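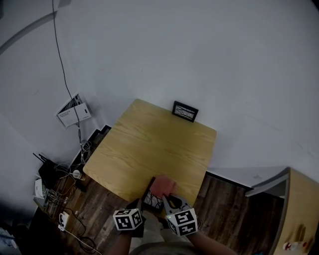 Moving out of a rental, part two: the deposit

In the last post I wrote about packing. I got a few messages asking what happened with the deposit, so I'm writing that part down while I still remember it.

The apartment was in Grastville, on the second floor of an older building managed by a company called Tristex. I lived there a little over four years. The deposit was one month's rent, and when I signed the lease I mentally wrote it off. A lot of people do that. This time I needed the money for the deposit on the new place, so I decided to try to get all of it back.

The first thing I did was read the lease again. The part on cleaning was one paragraph, and most of it was vague. It said the unit had to be returned in the condition it was received, minus normal wear. It did not say what normal wear was. I emailed the office and asked if they had a move-out checklist, and they did. It was two pages long and had never been mentioned to me before. If you rent from a company of any size, ask for this. Mine listed the charge for each item that failed. An oven that needed cleaning was $110. A missing drip pan was $10.

Once I saw the prices I knew what order to work in. I started with the oven. I had been wiping it out now and then but had never pulled the racks. I soaked them in the bathtub overnight with dish soap and hot water and an old towel underneath so they wouldn't scratch the tub. Most of the brown came off with a regular scrub pad the next morning. The inside of the oven took baking soda paste, left on for several hours, and then a lot of wiping. The glass in the door was the worst part. I had to do it twice and there is still a faint streak between the panes that I couldn't reach. They didn't charge me for it.

After the oven I did the refrigerator, which had to be pulled out from the wall. Go slowly with this if you have vinyl flooring. I put a flattened box under the front feet. Behind it I found dust, a fridge magnet, and a utility bill from a previous tenant.

The bathroom was mostly a matter of the fan cover and the caulk. The fan cover snaps off and can be washed in the sink. The caulk along the tub had dark spots that would not come out, and I ended up cutting out one short section and redoing it with a tube from the hardware store on Long Street. It looked fine. I don't know if I was technically allowed to do that.

Nail holes were the thing I worried about most. I had hung shelves in the bedroom and a few pictures in the hall. The checklist said small holes were normal wear and anchor holes were not, so I filled the anchor holes with spackle and sanded them. I did not paint. I had a friend at my old job who painted over his patches with white paint that didn't match, and he was billed for the whole wall. I left mine plain and sanded flat.

What I would do differently is the windows. I left them for last, on the final afternoon, when all my paper towels and most of my patience were gone. The tracks were full of grit. A damp paintbrush and a vacuum hose would have taken care of it, but the vacuum was already at the new apartment, in a closet in Ginamer, forty minutes away. I used a butter knife wrapped in a wet sock. It worked all right on the living room windows and badly on the bedroom one.

I took photos of every room before I turned in the keys, including the inside of the oven and all the closets. I also took one of the water meter, for the utility company. The walkthrough was at 10 in the morning and was over quickly. The woman from the office opened the oven, ran the taps, looked behind the bathroom door, and wrote something on a clipboard. I asked her if I could have a copy of the form and she let me take a picture of it.

The check came in August, before the legal deadline. They kept $10 for a burned-out bulb in the hall closet, a bulb I had looked straight at and meant to replace. The rest came back.

I still have half a box of baking soda and most of the tube of caulk. Next post will probably be about the new kitchen, which has one drawer.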